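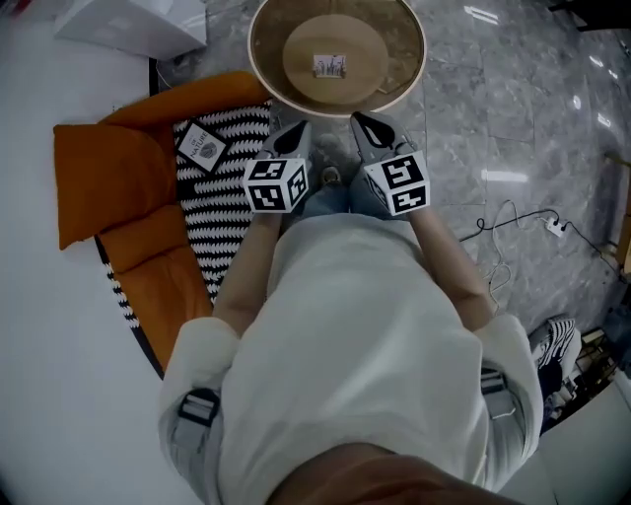
Does bringing in robots mean the people on the floor lose their jobs?
At our place the jobs moved around. Headcount at Plukside is 49, same as before the Fekance arms went in, but a good chunk of us do something now that wasn't on any job sheet last May.

Gallery from the Plukside floor, put up quick by Tipene Fairweather. People keep asking what we do all day now so here it is, more or less. Will fix the typos when I get a minute.

Short background. We used to pack and set out small goods by hand, all of it, start to finish. Then Gilchrist (the customer, not the street) wanted longer hours than we could staff, and management signed for the arms. The arms don't know anything when they show up. Somebody has to show them — pick up the card, put down the card, again, again. That's hand work. We do it with the hand-held grippers, shoulder straps on, cubes with the black and white squares on them so the software knows where the hands are. Tray, table, chair, whatever the task sheet says.

Thirteen of us trained on it so far. 7 more on the list. No tech background needed, I was on the tape gun for years.

What changed, the good part: less lifting. My back is better. Nights got shorter. You can sit down between runs and nobody gives you a look. And the folks who were always good with their hands are suddenly the ones the engineers come and ask. How do you hold it, why do you come in from the side. That felt strange at first. Now it's kind of nice.

The not so good part: wrists. A gripper isn't a hand, you squeeze different, and after a long morning you know about it. We asked for a break every 100 runs and got it, took two meetings. Also the boredom. Packing was boring but you could talk. On a run you need to keep your head where the work is, so less talking. Some people hate that and went back to the dock, which was allowed, no hard feelings.

Pay — still being argued. The job sheet says "operator" for this and "operator" for packing, same rate. We think teaching is a different thing to doing. Management says they're looking at it. They have been looking at it a while.
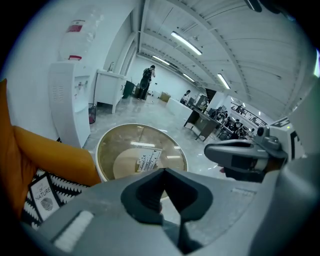 Then there's the question of who owns what we teach. Serious question, came up at the lunch table. If the arm picks up the way I pick up, and it gets copied over to another site, do I get anything for that? Right now no. Our names aren't stored with the runs, only a number, and we did get that in writing at least. The rest is on the agenda for the next sit-down with Tenix, who handle the software side.

Other stuff that changed, in no order:

Shift swaps are easier. A run is a run, anyone trained can take it.

The task sheets were terrible to begin with. Written by people who never set out a tray. We rewrite them ourselves now and they're half as long.

New people start on the grippers before they ever see the packing line. Not sure I like it. You should know the job before you teach it, is what I think, but I'm old fashioned.

Bad runs get thrown out and you don't get blamed. Took a while to beleive that one.

More pictures when I get round to sorting them. If you work here and want one taken down tell me at break, or leave a note on my locker — I don't check the site inbox much.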